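Kistodcombe library talk, Thursday — notes to self

Slow down. Water is on the left. Say thanks to Bujar Kelmendi for the chairs and the key.

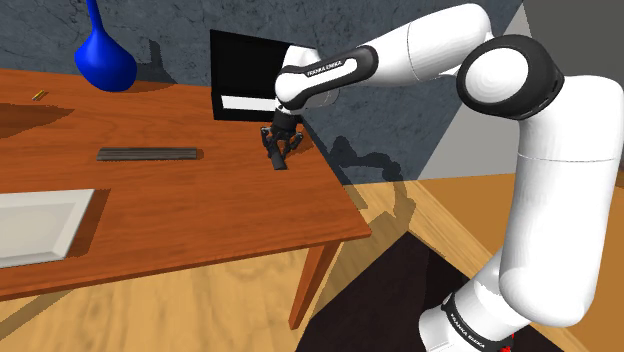 Right, so, hands up who's ever kept a diary past the middle of January? (Wait for it. Put own hand down.) I've started 27 of the things and finished two, and both of those were written at the kitchen table before anyone else was up.

My gran's was different. Hers runs to 763 pages, and it's mostly weather and what she paid for fish. I used to think that was dull — now it's the bit I love most! Read out the December entry, the one with the burst pipe. Pause after "no bread".

Then the how-to part. One line a day is fine. Write down prices, smells, who rang. Skip the feelings if you don't fancy them, they creep in anyway.

If someone asks about typing it up: yes, I did, over 2,000 entries, and my wrists still haven't forgiven me. Don't get drawn into the handwriting argument again.

Pass the blue notebook round now and GET IT BACK before tea.

Last bit: everyone writes one line about this morning. Five minutes. Read mine first so they don't feel daft.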